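Re: [sim-manip] Arm keeps moving after stop in kitchen task
From: Katalin Antal
To: sim-manip list

On Monday the Malledmont group wrote:

> We are seeing the arm carry on for a short while after a stop has
> been requested in the dining table task. It does not happen every
> time. When it does, the log says "stop accepted" and the joint
> velocities stay non-zero for many steps afterwards. In one episode
> the gripper went on down into the table and the solver blew up.
> We are on the June build with the Zanda bridge switched on. With
> the bridge off we have not managed to reproduce it. Is this a known
> fault, or have we set something up wrongly? We would like to know
> before we move the same controller to the real arm.

It was not a known fault when you wrote. It is now, and please do not move that controller to hardware until you have read to the end of this.

I ran 1,000 episodes of the task over two nights with the bridge on, issuing a stop at a random step in each one. In 151 of them the arm was still being driven after the stop had been acknowledged. The longest overrun was 533 control steps. I then repeated 200 of the episodes with the bridge off, same seeds, and got no overruns, which agrees with your report.

The cause is in the order in which the bridge empties its command queue. The planner sends trajectory chunks to the bridge, and the bridge hands them to the joint controller one at a time. When a stop arrives, the bridge sets the hold flag on the controller and writes "stop accepted" to the log. It does not clear the chunks already waiting. The next chunk in the queue carries its own enable bit, and the controller reads that bit as permission to leave the hold. So the arm pauses for a single step, which is easy to miss in a velocity plot, and then works through whatever is left in the queue. If the queue happens to be empty when the stop comes in, everything looks correct. That is why you see it only now and then.
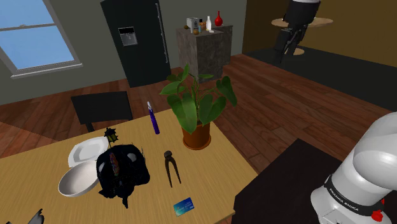 The length of the overrun depends on how many chunks are queued, and that in turn depends on how cluttered the planner thinks the table is. It splits a path more finely when there are obstacles near it. With the plant in the middle of the table, its leaves spreading out well past the pot, and the open pliers lying on the table as well, the planner produces a long run of short chunks for a simple reach, and the queue is seldom empty. I removed the plant from the layout and ran a small batch for comparison. The overruns became shorter but did not go away. Please do not treat a tidier table as a cure.

The solver failure you describe is a separate matter, although the first fault sets it off. Once the hold has been dropped, the controller still has the old force limit loaded for one control period, and the contact with the tabletop is resolved with the wrong stiffness. I could reproduce it only when the stop came during a downward move. It should disappear once the hold is kept, but I have opened a second ticket so that it is not forgotten.

There is one more point, and it concerns the logs. The line "stop accepted" is written by the bridge when it receives the request. It says nothing about what the controller has done. At Irnent we had been using that line as the pass condition in the nightly stop test, so the test passed on every build including the June one. I have changed it to read the measured joint velocities and to fail if any of them is above the threshold ten steps after the stop. Anyone who copied our test should make the same change. The old one is worthless.

For now, this is what I suggest.

Set bridge.flush_on_stop to true. The option exists in the June build but is off by default and was left out of the notes. It clears the queue before the hold flag is set.

Set controller.hold_latched to true. The controller then ignores enable bits until it gets an explicit reset.

Use both. With flushing alone I still had two overruns, where the planner had sent a new chunk in the same step as the stop. With both set I have had none, though I have only run the 200 seeds so far and the full set is still going.

With the hold latched you have to send a reset at the start of each episode, otherwise the arm will sit still and the episode will time out. If your success rate falls to zero after the change, look there first.

On the real arm, none of this touches the hardware stop, which does not go through the bridge. The software stop does, and it shares the queue code. Anyone running the Říha patches on a physical arm should assume that the fault is present there too. Keep to reduced speed, keep a person at the hardware stop, and do not let a script that relies on the software stop run unattended.

The patch that turns both options on by default is in review. I would be glad if someone at Malledmont could run it against the episode that ended in the table, as I do not have your seed or your planner settings – a copy of the config file would do if you are short of time.

Katalin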